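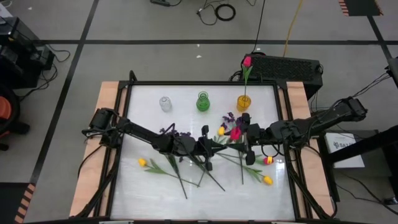 Visit to the open day at Lastgate
Written by Pichit Bunnag, 2021-12-09

I went to the open day of the Lastgate laboratory together with my colleague Yuzhen Su. We both work in packing and sorting, she in the office and I on the floor, and our company had received an invitation from Bolteck, who supply us with conveyor parts. The journey was long, two trains and then a bus which stopped on the wrong side of a big road. If you go there next year, take the second bus stop and not the first.

At the reception we got a badge, a small map and a number for the group. Our group was led by Elmarie Masilela. She has been at the laboratory for five years and she spoke slowly enough for me to make notes, for which I was thankful.

The first room was for grippers. Riaan Matlala had put many kinds of fingers on a long bench and we were allowed to take them in the hand. Some were printed in one night and cost almost nothing. He told us that a finger is changed after 200 hours of work, also when it looks good, and he keeps a notebook for it. Yuzhen asked if a suction cup would be better for cardboard, and he said yes, for cardboard always. I liked that he did not try to sell us the fingers.

Then we came to the flower table, and this was the part for which most visitors had come. Two black arms stand on opposite sides of a white table and they work together to arrange tulips in small glass vases. There is a clear vase, a green one and a yellow one. When our group came near, one tulip was standing in the yellow vase and the right arm had the next one between its fingers, with the long stem lying down over the table. The other flowers were lying across each other, tulips and also small purple ones, as you would put them down at home before you look for the scissors.

I had expected that the vase would be the hard part. Ms. Masilela explained that the hard part is before it. A stem bends, a leaf catches on the next leaf, and the table is glossy, so the light comes back from it and the software can make a mistake about where the stem ends. A tulip is also heavy at the top. If the arm holds it close to the bloom, as we saw, then the end of the stem is far away and it swings – and the neck of the vase is narrow. For this reason they practice handing the flower from one arm to the other, so that it can be held lower before it goes in.

The project is called Erkska. A person first does the task by moving the arms from a distance, again and again, and the program learns from these recordings. On the screen in the corridor I read that they had 1609 recordings in October and 2032 now. I asked how many of them are good. She laughed and said that the bad ones are kept too, in a separate folder, and that the folder is not small.

A boy in our group wanted to know if the robot can smell the flowers. It can not.

After the flowers there was a short talk by Busisiwe Naidoo about safety around arms of this size. It was for me the most useful half hour. She showed how they mark the floor with tape, and who is allowed to press start when another person is inside the line (no one is). We have tape on our floor also, but it is old and people walk over it. I have already written to our manager about this. The talk was in a warm room after lunch and some chairs were empty at the end, what was a pity.

Lunch itself was soup and bread in the Molefe building on the other side of the yard. You must pay with card. The coffee is free, but only until two o'clock.

In the afternoon we could choose between a tour of the workshop and a question hour. Yuzhen took the workshop and I took the questions. Most people asked about prices, and the answers were careful. I asked if the same program could learn to put soft bags into a carton, because that is our daily trouble. Mr. Matlala thought that it is possible, but he would first want to see the bags and how different they are from each other. He gave me an address where I can send a box of them. I will send it next week, with the torn ones also.

We took the bus back from the right side of the road.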